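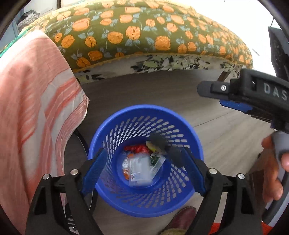

Melora to start separate collection of soft plastics

Households in the Stedov district of Melora will be able to put out wrappers, packets and film for separate collection from 15th November, the town's waste office has confirmed. The service covers 600 addresses in its first phase and runs on the same route as paper and card.

Soft plastics have until now gone into general waste. Flexible packaging often combines two or more layers, such as a printed outer film and a metallized inner one, and the sorting line at the Curken transfer station was built for bottles, tubs and cans. Film tends to wrap around the rotating shafts of the screens, and the line has to be stopped while it is cut free.

Under the new arrangement, film will bypass the line. Residents will receive a roll of 22 clear sacks, each to be tied and left beside the paper bin by 7 a.m. on collection day. Sacks will be baled at Curken without opening and sent on to the processor, El Khatib, where single-layer polyethylene is separated from mixed laminates by near-infrared scanning.

Accepted items include candy and snack wrappers, bread bags, frozen food bags, produce film and the outer wrap from multipacks. Items should be empty and free of food, but do not need to be washed. Paper labels can stay on.

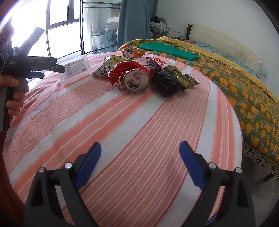
Not accepted are compostable bags, medicine blister packs, bubble mailers with a paper face, and any film that has held paint, oil or garden chemicals. A sack containing these will be tagged and left at the curb.

Hatem Berrada, who manages contracts for the waste office, said the mixed laminate fraction has no recycling outlet at present and will go to energy recovery. "The single-layer film is the part with a buyer," he said. "We will publish the split for each bale."

The processor's contract sets a contamination limit of 5 percent by weight – bales above that level are charged at the general waste rate.

Dayana Cervantes, a Stedov resident who attended the briefing, asked whether apartment buildings would be included. Berrada said shared containers are planned for a second phase in May, covering a further 500 addresses, subject to the results of the first.

Replacement sacks can be picked up from the town library during opening hours.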